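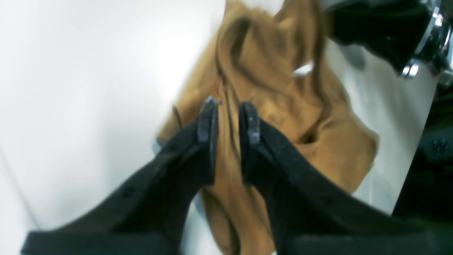 Figure 3: Wrist view at the approach stage. The tan cloth lies on the white surface with a fold running between the fingertip pads.

4.2 Collection protocol

All demonstrations were recorded at the Clisthorpe site by three operators (Kolev, Hoxha and Matić). Each operator drove the arm through the Plotus teleoperation interface and saw only the wrist stream while a demonstration was running. An earlier pilot, held in January, had also given operators an overhead view. We dropped it because the policy has no such view at test time, and operators tended to pick grasp points that the wrist camera could not resolve.

A demonstration starts with the cloth in a crumpled state. The operator drops it from a fixed height and does not arrange it afterward. The task is to close on a single fold, lift, and release over the far half of the work area. Gripper opening is stored as a continuous value at 30 Hz together with joint positions and the wrist stream. Frames were not filtered for focus. Motion blur is common near contact, and removing blurred frames would have left gaps in exactly the part of the motion that the policy finds hardest.

Operators marked two events by foot pedal: the start of closing and the start of lifting. Pedal marks were later checked against the gripper signal by Atanasov, and marks that disagreed by more than five frames were moved to the signal. The raw set holds 1,346 demonstrations. Of these, 548 contain at least one regrasp, meaning that the fingers reopened before the lift mark. We kept them. Cutting each one down to its final attempt gave a cleaner set but a policy that did not reopen after a poor first closure (Section 5.3).

Labels for grasp state were assigned per frame from the wrist stream alone, using three classes: open, partial and closed. The partial class covers frames where cloth is gathered near one pad but contact with the other cannot be confirmed, as in the view below. It accounts for most of the disagreement between annotators. Živković relabeled a random draw of 3,000 frames without access to the first labels, and nearly all mismatches fell between partial and closed - the open class was rarely in dispute. Where the two labels differed, the frame was kept with a soft target split evenly between them. The label set used in all experiments was frozen on 2020-08-23.
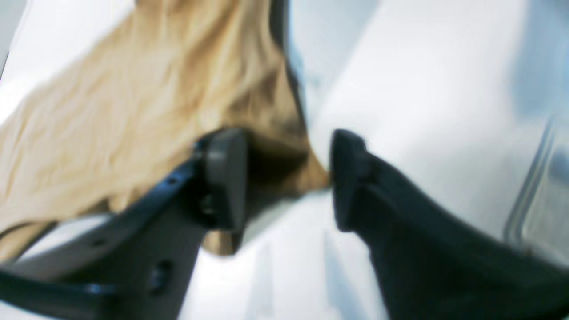

4.3 Training and held-out splits

Splits were made by demonstration, never by frame, so that no two frames from one attempt appear on both sides.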